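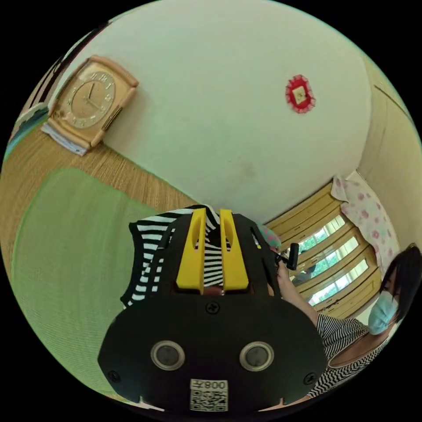 4.2 Cloth handling in the home

Figure 3. Striped cloth held between the two fingers of the hand-held gripper, at the Talline home.

Of all the chores we looked at, cloth gave us the most trouble, and I suspect anyone who has folded a fitted sheet will feel some sympathy for the machine. The Driltska policy was given 122 folding trials and finished 53 of them. Most of the failures came after the first grasp – the fingers would close well enough, then lose the second corner. Hoshino kindly scored every trial by hand. We would not yet leave it alone with the laundry, though towels are getting close.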